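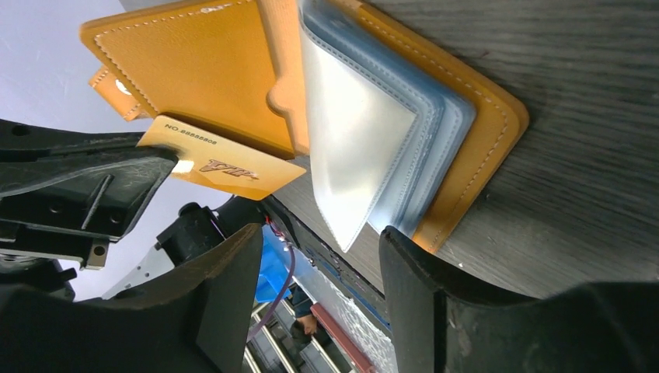

Card Holders and Small Leather Goods: Gallery

Workshop > Leather > Galleries > Card holders

Galleries Repairs Care notes Prices Contact

Posted in November by the Kesura bench

The card holder at the top of the page is the mustard-tan one, open on the dark table, with the clear sleeves fanned out and a gold card against the front cover. The notes on this page go with it. They are arranged the way we used to arrange the labels in the display cabinet, a line or two for each part or subject, and a bit more where people tend to ask.

We have kept card holders on the Kesura bench for long enough to have opinions about them. Most of what comes in is for restitching or new sleeves. A few are for sale. Prices are on the prices page and are not repeated in the gallery.

Colour
Mustard-tan, warm orange-yellow on the front cover. Tan of this kind darkens with handling, and the covers usually go first at the corners and along the opening edge. If you want it to stay light, keep it out of a back pocket and off a sunny windowsill.

Surface
Smooth with a slight pebble to it. A light pebble hides scratches better than a flat finish and wipes down more easily. We don't wax this sort of surface. A dry cloth is enough most weeks.

Stitching
White, in a row parallel to the edge of the cover. White thread on tan is popular and it shows dirt sooner than a matching thread does. For our own repairs we go back through the old holes wherever they are sound. Where they have torn into one another we move the line in by 2 mm, and the customer is told before we start.

The tab
A small stitched leather tab with a round hole punched through it. Tabs are the part we replace most often on any holder that has one, usually when the hole has stretched. A worn hole can be trimmed once. After that it needs a new piece of leather.

The sleeves
Clear plastic, with fine white stitching along the edges. They fan out when the holder is open and can be turned through like pages. Clear sleeves are handy for cards you need to show and less good for cards you use every day, as the plastic grips a flat card and you end up pushing it out with a thumb. Put the daily card at the front or the back.

Sleeves go cloudy with time. Warm water and a drop of washing-up liquid on a cloth will lift most of it. Don't soak them, and don't close the holder until they have dried or they will stick together. Hand cream is the usual cause of sleeves that stick all year round.

The back panel
The same tan as the front, with a rounded corner and a stitched border. Rounded corners wear more slowly than square ones and don't catch on a coat lining. If you are choosing between two holders that are otherwise the same, take the one with rounded corners.

The gold card
Glossy metallic gold, with "VIP" in dark red italics and the number NO.88888808 above it in small dark lettering. There is a rounded notch in one side. Cards with a shiny finish like this mark easily, and they are better in a sleeve of their own than doubled up with a plain one. If two have been in the same sleeve for a long time, bend the sleeve gently and let some air in before pulling.

The table
Dark grey wood grain. Tan leather looks its best on something dark, and any white stitching stands out well enough that a skipped stitch can be spotted without the lamp.

Filling a holder
Start with the sleeves in the middle and work outwards, so the spine takes the load evenly. One card to a sleeve. Two will go in, but the stitching at the edge takes the strain and that is the repair we see more than any other. Receipts don't belong in sleeves. The print comes off on the plastic and won't clean away.

A full holder should close without being pressed. If it springs open again, take something out.

What we can and can't do
Restitching a cover, yes. New tab, yes. New sleeves depend on the size. We keep two widths, Wevlow standard and Wevlow narrow, and anything else has to be cut for the job, which adds a week. We can't re-dye over a pebbled finish and get an even colour, so we no longer offer it. Ink marks are very rarely worth the attempt.

Splits in the spine are looked at case by case. If the leather has dried right through, a repair will hold for a few months and then go again beside the new stitching. We would sooner say so at the counter.

Thread and leather
White thread on the bench is Tveit, waxed, bought on the 520 metre reel. One reel does around 109 holders, a bit fewer if there are a lot of tabs. Tan leather for patches comes from Gendurari in small panels. The shade varies from batch to batch – bring the holder with you and we will match it in daylight, as photographs are no use for this.

Looking after it between repairs
Wipe it with a dry cloth. Use a little leather cream twice a year on the outside only, and keep it well away from the sleeves. Leave the cream on for 30 minutes and buff it off. If the holder gets wet, open it out flat, take the cards out and let it dry in the room. No radiators and no hairdryers.

If a stitch comes loose, don't pull it. Snip the end close and bring it in. A short run done early takes a few minutes and we often do it while you wait, if it's quiet.

Dropping off
The counter is open every day except Wednesday. Please empty the holder before you hand it over, including the sleeves at the back, which are easily forgotten. Put your name and a phone number on a slip of paper inside the front cover. Finished work is kept on the shelf behind the till until it is collected.

The next gallery is key cases, followed by glasses cases and the larger travel wallets.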